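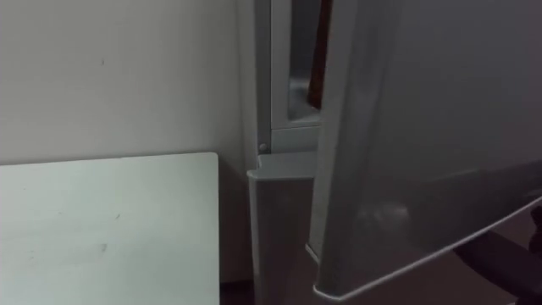
Reading time: 5 min

Home | Kitchen | Appliances | Parts A–Z | Random entry
Search this wiki Go

Refrigerator door

The refrigerator door is the insulated, hinged front of a household refrigerator. Keeps cold air in, carries part of the food, and takes more wear than any other moving part of the appliance. Usually one big door over one compartment, or two doors stacked with the freezer above or below. Side-by-side and French door types are covered in a separate entry.

Construction

Outer skin, inner liner, foam between. The skin is thin painted or coated steel on most models, stainless on dearer ones. Gray and silver finishes took over from plain white in many kitchens, partly because they go with other appliances, partly fashion. A gray satin face shows smears and picks up soft reflections from windows and lamps, so it tends to look uneven even when clean.

The liner is molded plastic. Shelves or bins for bottles, jars, eggs and butter clip onto it and can mostly be lifted straight up and out for washing. Heavy bottles go low. A door loaded at the top with full jars will sag sooner – see Hinges.

Handles vary. Bar handles are screwed on from outside; recessed grips run along an edge of the door and leave the front plain.

Hinges

Most doors turn on pins, one at the top and one at the bottom, with a middle hinge shared between two doors when they are stacked. Plastic covers hide the metal and keep crumbs out. The covers snap or screw on and are easily lost when moving house.

On many models the hinges can be switched from one side to the other (a "reversible door"). Worth checking before buying. Spare screw holes on the unused side are filled with small plugs, which should be kept and moved across. The Lindholm repair handbook gives 26 pages to hinges alone, most of it on sagging doors. Signs of sag: door rubs the frame at a bottom corner, gap is wider at the top on the handle side, door has to be lifted slightly to shut. Often cured by tightening the hinge screws or adding a washer under the pin.

Gasket

Soft strip around the inside edge of the door, with a magnet inside it. Pulls the door against the cabinet for the last little bit and makes the seal. Gets stiff with age, and sticky if juice or syrup is left on it. Wash with warm water and a drop of dish soap, dry well, and get into the folds. Bleach not advised.

Paper test: shut a slip of paper in the door and pull. If it slides out with no drag the gasket is weak at that spot. Repeat all the way round. A warped gasket can sometimes be brought back with a hair dryer on low, otherwise replace. Some pull out of a groove, others are held by screws under the lip, and on a few models the gasket is bonded on and the hole door has to be changed.

Door switch

A small button or a magnetic sensor turns the inside light off when the door shuts. Button types stick when dirty. If the light stays on with the door closed it warms the food nearest to it and wastes power, and it is hard to notice. Press the button by hand to test. Some models also sound an alarm when the door is left open; on the Clovico C14 it comes on after 2 minutes.

Placement and clearance
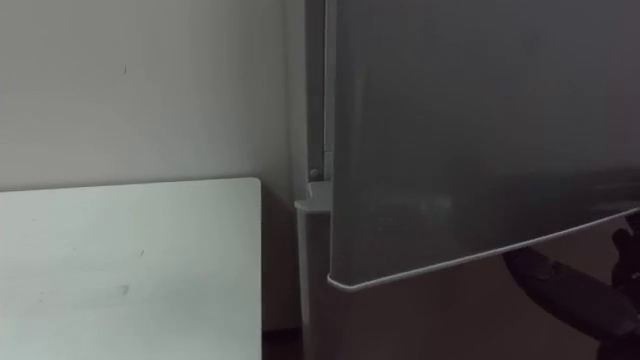

Busisiwe Sibiya comments that the wall gap in the makers' leaflets is only for airflow, and that she had to pull her own refrigerator out by another 5 centimeters before the crisper drawer would clear the door. Her point is a fair one and often missed. A door that opens to a right angle is enough for getting milk out, but drawers and full-width shelves frequently need more than that.

General rules. Hinge side next to the wall, handle side toward the counter where food gets put down. Leave room for the door to swing past the cabinet side, more if the handle sticks out. Anything leaned or stored next to the refrigerator should be out of the way of the swing. Floor level matters also – front feet are set slightly high on many models so the door drifts shut by itself, too high and it swings shut on your elbow.

Cleaning

Soft cloth, wiped along the grain if there is one. Bottom edge and hinge corners collect dust and greese and get forgotten. Bins out and washed in the sink, not in very hot water straight from the cold, they can crack.

See also: Crisper drawer, Freezer compartment, Leveling feet, Poon latch

Last edited February 6, 2025

Filed under: Kitchen appliances, Doors and hinges, Articles needing sources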